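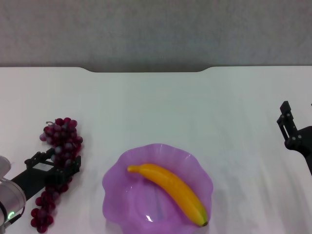

A bunch of artificial grapes on a white tabletop.

Grape seed oil is a vegetable oil pressed from the seeds of grapes, usually seeds left over from winemaking. In cosmetics it is used as a carrier oil and as a light moisturizer in lotions, facial oils, lip products and hair conditioners.

Composition
The oil is high in linoleic acid, an omega-6 fatty acid, with smaller amounts of oleic, palmitic and stearic acid. It also contains vitamin E. Most of the polyphenols in the seed stay behind in the pressed solids, so grape seed extract and grape seed oil are different ingredients. On labels the oil is listed as Vitis Vinifera (Grape) Seed Oil.

Production
Seeds are separated from the skins, dried, and either cold pressed or treated with a solvent. Cold-pressed oil is green to yellow and has a faint smell. Refined oil is paler and nearly odorless - most makers of scented products prefer it.

Use
The oil spreads easily and leaves little greasy feel. Massage therapists use it plain or with a few drops of essential oil. Soap makers keep it to a small share of a recipe, as large amounts give a soft bar that can go rancid.

Storage
Grape seed oil oxidizes faster than jojoba or coconut oil. It is normally kept in dark bottles, away from heat.

See also
Carrier oil
Jojoba oil
Sweet almond oil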